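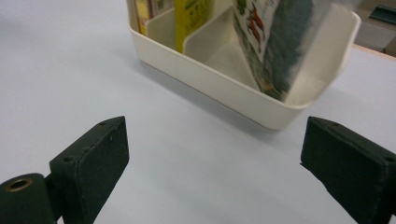

Wenn der Lieferdienst verkauft wird: Ordnung in Apps, Guthaben und Pfandkisten

Haushaltstipps, Rubrik Papierkram & Digitales

Im Frühjahr kam bei uns die Mail, die inzwischen viele kennen: Nestolo, unser Lieferdienst für Gemüse und Getränke, gehört jetzt zu Traltlow. Alles bleibt, wie es ist, stand da, und ganz unten dann ein Link zu den neuen Bedingungen. Ich habe die Gelegenheit genutzt und endlich den ganzen Stapel an Fahrdienst-, Liefer- und Leih-Apps durchgesehen, und ich bin richtig begeistert, wie viel ruhiger der Haushalt seitdem läuft! Ein Nachmittag am Küchentisch, eine Kanne Tee, ein Block. Mehr braucht ihr nicht.

Zuerst das Guthaben suchen

In jeder App steckt irgendwo ein kleiner Rest: ein Gutschein vom Geburtstag, eine Erstattung für zerdrückte Tomaten, Bonuspunkte. Schaut im Profil unter »Zahlung«, »Wallet« oder »Vorteile« nach, die Anbieter verstecken es gern an verschiedenen Stellen. Bei mir lagen noch 8 Euro bei Nestolo, die ich komplett vergessen hatte (es wurden Kirschen).

Macht von jedem Guthaben einen Screenshot, auf dem auch der Kontoname zu lesen ist. Nach einer Übernahme ziehen Kundenkonten oft auf ein anderes System um, und mit einem Bild vom alten Stand schreibt sich die Mail an den Kundendienst viel leichter. Gutscheine mit Ablaufdatum am besten gleich einlösen. Wer gerade nichts braucht, bestellt Vorrat: Nudeln, Linsen, Waschsoda, das hält sich alles.

Rechnungen herunterladen, bevor das Konto umzieht

Mein Lieblingstipp, weil er so wenig Mühe macht. Die meisten Dienste haben eine Bestellübersicht, aus der sich die Belege als PDF speichern lassen. Ich lege sie nach Jahr ab und darin nach Anbieter, den alten Firmennamen behalte ich im Ordner bei. Wichtig ist das vor allem bei Geräten: Die Gewährleistung läuft beim Neukauf in der Regel 24 Monate, und da möchte man den Beleg für den Wasserkocher auch dann noch finden, wenn der Shop längst anders heißt.

Fahrten, die ihr beruflich gemacht habt, kommen in einen eigenen Ordner. Bei Cronin, unserem Fahrdienst hier in der Stadt, muss man die Quittungen einzeln anfordern. Das geht beim Kartoffelnkochen nebenher.

Daueraufträge und Abos auf einen Zettel

Jetzt kommt der Block zum Einsatz. Schreibt alle Dienste untereinander, die regelmäßig abbuchen, und daneben:

– Name auf dem Kontoauszug (weicht oft vom Namen der App ab!)
– Tag der Abbuchung
– Kündigungsfrist
– E-Mail-Adresse, mit der ihr angemeldet seid

Der erste Punkt ist Gold wert. Nach einem Verkauf bucht plötzlich eine Firma ab, von der man nie gehört hat, und man erschrickt beim Blick aufs Konto. Mit dem Zettel am Kühlschrank ist schnell klar, wer dahintersteckt. Ich tippe ihn übrigens nicht ab — mit Bleistift geschrieben lässt er sich wunderbar ausbessern.

Bei der Durchsicht fiel mir auf, dass wir zwei Mitgliedschaften für kostenlose Lieferung hatten, eine bei Nestolo und eine bei Traltlow. Solange es getrennte Firmen waren, ergab das Sinn. Eine davon ist jetzt weg.

Pfand und Leihkisten zurückgeben

Klingt banal, wird aber gern vergessen. Wenn der Lieferdienst mit Mehrwegkisten, Kühltaschen oder Flaschen arbeitet, gebt bei der nächsten Lieferung alles mit, was sich im Keller angesammelt hat. Spült die Kisten vorher mit warmem Wasser und einem Spritzer Essig aus und lasst sie kopfüber abtropfen, dann riecht auch im Auto nichts. Der Pfandbetrag sollte anschließend in der App auftauchen. Wenn nicht, gleich melden und nicht bis nach der Umstellung warten.

Kisten, die euch selbst gehören, kennzeichnet ihr mit einem Streifen Malerkrepp auf der Unterseite. Das geht auch nach Monaten meist noch ohne viel Gerubbel ab.

Einstellungen nach der Umstellung prüfen

Sobald die neue App da ist, lohnt ein Rundgang durch die Einstellungen. Bei uns war die Lieferadresse richtig, aber der Hinweis »bitte beim Nachbarn abstellen« fehlte. Auch Allergieangaben und Ersatzartikel würde ich auf jeden Fall noch einmal ansehen, ebenso die Häkchen bei Werbung und Standortfreigabe. Und die hinterlegte Karte: Was ihr nicht mehr nutzt, fliegt raus.

Falls ihr das Konto gar nicht weiterführen wollt, kündigt zuerst ein laufendes Abo und löscht danach das Konto. Nur die App vom Handy zu werfen beendet nämlich noch keinen Vertrag. Die Bestätigung kommt als PDF zu den Rechnungen.

Einen zweiten Anbieter warmhalten

Gerade in den ersten Wochen nach so einem Zusammenschluss kann es ruckeln: Zeitfenster fallen weg, Artikel heißen anders, die Hotline ist voll. Ich habe mir deshalb Limadell eingerichtet, einen kleinen Hofladen-Lieferdienst, der bis 18 Uhr Bestellungen für den nächsten Morgen annimmt. Die Eier sind dort so gut, dass ich inzwischen öfter bestelle als geplant!

Den Zettel vom Kühlschrank nehme ich mir im Dezember wieder vor, wenn ohnehin die Versicherungen dran sind. Kündigungsfristen, die früher ablaufen, stehen mit Rotstift im Küchenkalender.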